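4. Setting up your Clovari trail counter

You're nearly ready to start logging wildlife! Follow these steps the evening before you walk the Dornemlow forest loop, so the counter has the whole night to charge.

1. Charge the unit until the green light stays on.
2. Hold the side button and choose your region. Pick Drorska for the coast, Tapia for the upper valley.
3. Set the sighting limit. It starts at 208 and goes up to 1,000 – plenty for a busy season of deer and otters.
4. Lay your walking clothes out flat and choose a pocket that closes.
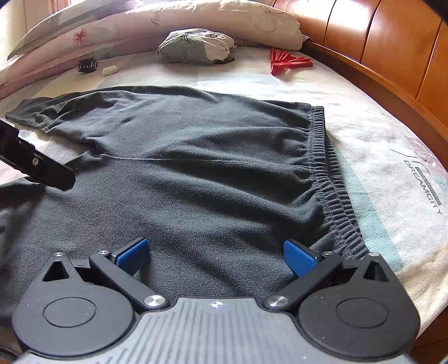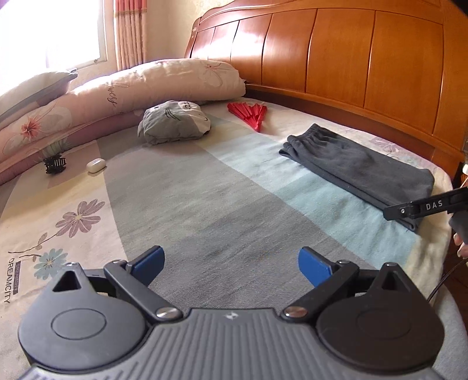 Trousers on the bed (first picture); the quilted bedspread (second picture).

5. Clip the counter inside the pocket and press once for each animal you spot.

Note: The counter holds 700 voice notes as well. They're a joy to play back in winter!

Caution: Keep at least 4 bus lengths from any bear, and never leave the path to get a better view. Switch the beeper off before dawn walks – birds near the hides startle easily.

To clear the counter, see section 5.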